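Subject: Re: [sindcombe-residents] Drying clothes indoors, again

Deok-su Yoo wrote:

> I have now had black spots behind the wardrobe two winters running.
> The letting agent says to stop drying washing in the flat. There is
> no line, no yard and no balcony. Where do they think it goes? Has
> anyone in the Whitfield end found anything that works, short of
> wearing it damp?

Deok-su,

Wearing it damp was my method for most of my twenties and I can't recommend it. You smell like a church hall.

We had the same agent and the same letter, in what I think was the same font. I wrote back asking which of the other rooms they'd like me to dry it in, and got a leaflet about opening windows. In December. I have kept the leaflet as it is quite absorbent.

For what it's worth, we're 33 steps up in the old Mestgate building, north facing, and this is where we've ended up after six winters:

Spin it twice. Dull advice, but a second spin costs next to nothing and our towels come out feeling like they've already had an afternoon outside. Check the machine will let you run a spin by itself. Ours hides it behind a symbol that looks like a snail.

Put the airer in the bathroom, shut the door, fan on. If your fan is the sort that only makes a noise, hold a sheet of loo paper up to it. If the paper falls off, write to the agent about that instead, and enclose the loo paper.

Pull the wardrobe out from the outside wall by a hand's width. You lose a bit of floor and gain somewhere for socks to fall.

Thick things are the enemy. Fleeces, bath sheets, anything with a hood. Hang them singly, and turn them halfway through. Don't fold them until they're properly dry, including the seams, or you've just put the damp in a drawer for later.

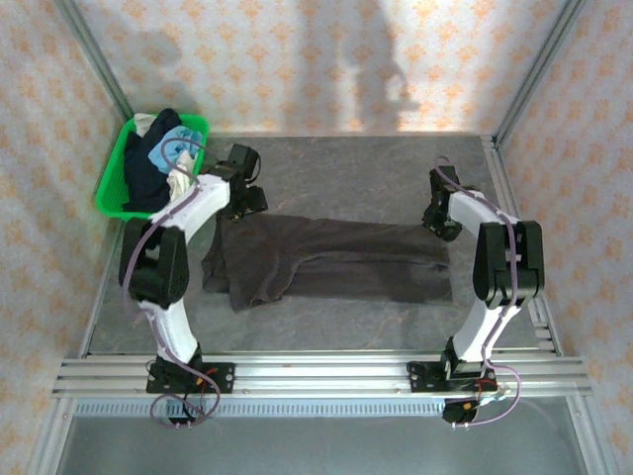
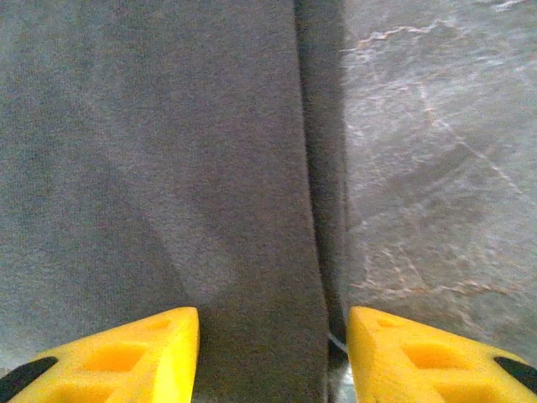
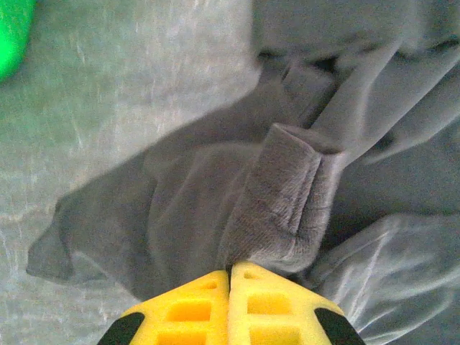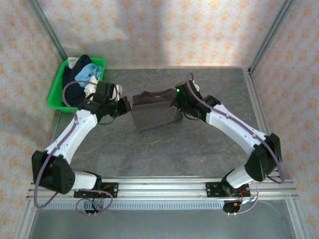
Last two: grey cloth in a heap, then a dark grey garment, folded.

As for dehumidifiers, we bought one second hand from a man in Fulholm who wanted 27 pounds for it and wouldn't take 25. It is the size of a small pig and sounds like one asleep. It has also done more than every leaflet put together. New ones of that sort were nearer 200 when I looked, so I'd try the noticeboard first. Empty the tank before you go to bed. Ours has a light for when it's full, which it switches on at three in the morning along with a beep.

On the spots themselves, wipe them with a proper mould cleaner, gloves on, window open, and take photos before you do. The agent will tell you it was never there.

The launderette on the Whitfield side still has the big dryers, if you can face the chairs.

You're welcome to borrow the pig for a week if you want to see whether it helps. You'd have to carry it down.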